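Docs Patterns Downloads Changelog Contact

Projects > Sewing > Pathirana > Readme

# Pathirana: a dataset of written sewing patterns for small bags and pouches

Pathirana holds 1,746 written patterns for coin purses, zipper pouches, drawstring bags, card holders and simple totes. Each pattern is one record with its materials list, cutting list and steps kept separate. It was put together by Rajitha Ranasinghe and Carter Carrier from patterns that their designers agreed to share.

Current version: 2

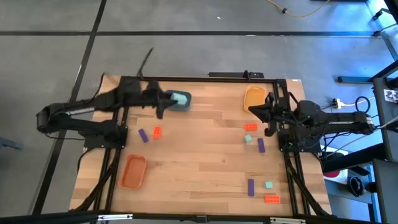 Photo credit: Imtiaz Haque

## What is in a record

- `title`: the designer's own title, with the spelling left alone
- `type`: one of 20 bag types (see `types.csv`)
- `materials`: fabric, interfacing, thread, closures
- `cutting`: piece name, width, height, number to cut
- `steps`: numbered instructions in order
- `seam`: seam allowance as the designer wrote it
- `level`: beginner, confident beginner or intermediate

Measurements are stored in inches. Where a designer gave centimeters only, we converted to the nearest eighth of an inch and kept the original in `cutting_raw`. Where a designer gave both and they disagreed, we kept the inches.

Felt patterns often have no seam allowance at all, as the edges are whip stitched or blanket stitched. In those records `seam` is `none`. An empty `seam` field means the designer did not say.

## Files

 patterns.jsonl
 types.csv
 stitches.csv
 templates/

The `templates` folder has printable pieces for curved shapes only. Rectangles are given by size in the cutting list. Print at 100 percent and measure the test square on the first page before cutting.

`stitches.csv` maps the names designers use to a single name. "Overcast," "oversew" and "whip" all go to `whip`. Rokeya Wijesinghe did the mapping and is the person to write to if you think one is wrong. 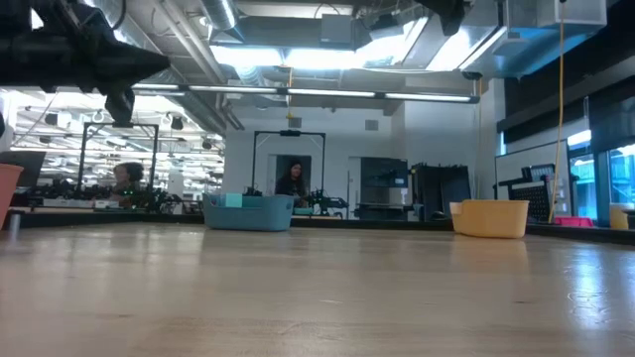

**Can I sell a purse made from one of these patterns?**

It depends on the designer. Look at the `sale` field in the record: `ok` means finished items may be sold, `credit` means they may be sold with the designer named, and `personal` means home use and gifts only.

## How the patterns were checked

Every cutting list was read against its steps to see that each piece named in the steps is also cut. Patterns that failed went back to the designer. Most were fixed. The 28 that were not are still included, with `check` set to `open`, so filter on that field if you need complete patterns.

We did not sew every pattern. Records with `sewn` set to `true` were made up once in quilting cotton or wool felt by Teodoro Carretero, and his notes are in `maker_notes`. He lines everything, so some notes mention a lining that the pattern does not call for.

## Known problems

- Zipper lengths are mixed. Some designers give the full tape and some give the teeth only.
- "Fat quarter" is not converted to a size.
- Snap sizes are missing from most of the older card holder patterns.
- Steps that refer to a drawing ("fold as shown") were left in, although the drawings are not part of the dataset.

## Changes

Version 2 adds drawstring bags and the `sale` field, and renames `difficulty` to `level`. Scripts written for the first version need that one name changed. The next update is planned for June and will fix the zipper lengths first.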